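Home Products Refurbished Service Contact

5/26/26
By Lizelle Van der Merwe

Hedorura Desktop Memory Kit

The Hedorura kit is supplied to schools and offices that wish to extend the working life of their desktop computers. Each kit is matched before shipment and carries a 30-month warranty. Orders received by the 14th of August ship before the new term.
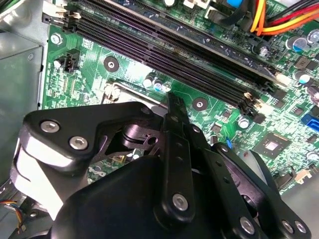
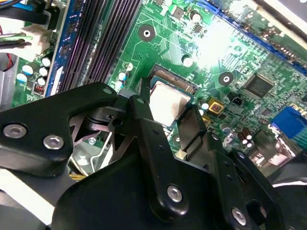
Green motherboard, both views. Photos: Mpho Shabalala / Moodley

Customers should confirm the memory type listed in the computer's manual before ordering — kits opened in error are subject to a restocking fee. Power must be disconnected before the case is opened. Installation by our service department is available on orders of 21 kits or more. Returns require the original invoice.

Related items
Jollum Case Fan
Mikum Power Supply
Hedorura Anti-Static Mat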